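Unit 6 - Colour in still life

A painter who wants a calm picture often keeps to one strong colour and lets greys do the rest. Try it with cheap things from the kitchen, and mix your greys before you begin.

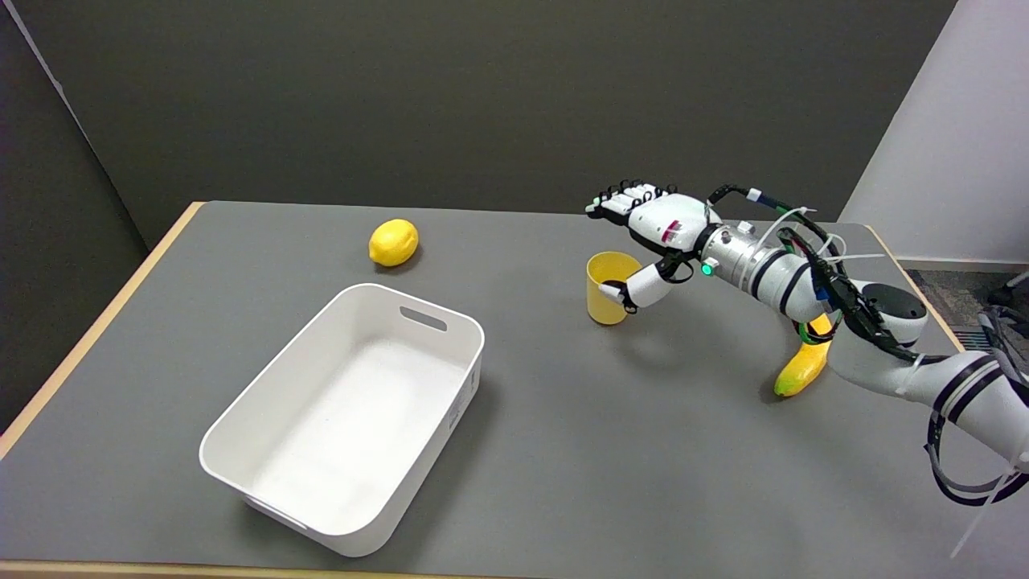 Fig. 2. Yellow objects on a grey table top.

For October: one small study, two hours, no black paint. Read page 322 in Muken - the part on shadows.

Contact: Dirceu Conceição, Rerna Art School | Back to top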